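From: Sipho Shezi
To: sekent-users
Subject: Re: Normals lost on import

On Saturday, Gumitz wrote:
> Smooth shading is gone on every mesh I bring in from Skodum.
> Anything over 900 faces looks chiseled. Is the importer
> dropping my normals?

No, the importer keeps them. Skodum writes one normal per face unless you tick "shared vertices" on export, and Sekent has nothing to interpolate from.

Set the crease angle to 30 and re-export. At 20 you will still get hard edges on curved parts. Shading does nothing for the silhouette, though – a coarse outline stays coarse until you subdivide.
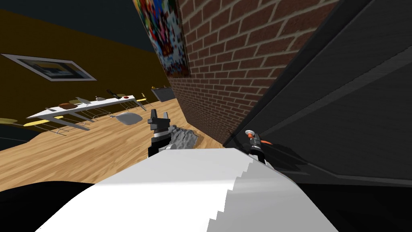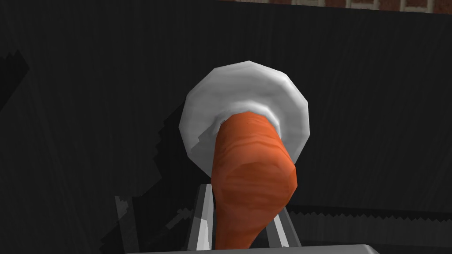 Rendered stills: gray crumpled object by the wall (first), carrot against the white round object (second). Note the facets.

One level of subdivision is enough for small props. Level 2 made my file slow to open, so I keep it for close-ups.

If the normals still look flipped after that, check for a negative scale on the parent node. Apply the scale before export.

Sipho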